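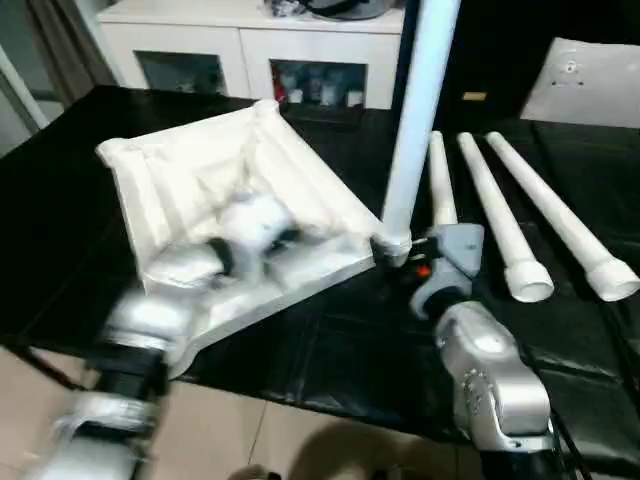 Dry-fitting white PVC pipe and couplings: how far in should the pipe go?

Emil Pfister
I'm cutting several lengths of PVC pipe for a small frame, each with a coupling on one end. Dry-fitted, the pipe stops short of the centre ridge in the coupling. Do I cut to the dry measurement or to the full socket depth? The finished length can't be out by more than 2 mm.

Flurina Hofstetter
Full socket depth. The socket is tapered, so an uncemented pipe binds early. Cement softens both surfaces and lets the pipe bottom out. Measure from the mouth of the coupling to the ridge, add that to the exposed length and mark the pipe before you cement. Deburr the cut end first. Push home with a quarter turn and hold.

Akau
Same as above. Cut one, cement it and check it before you cut the other 11 or whatever you need.

Plondard
I just sand the ends until they fit. Never measured anything. Mine is a tomato frame though.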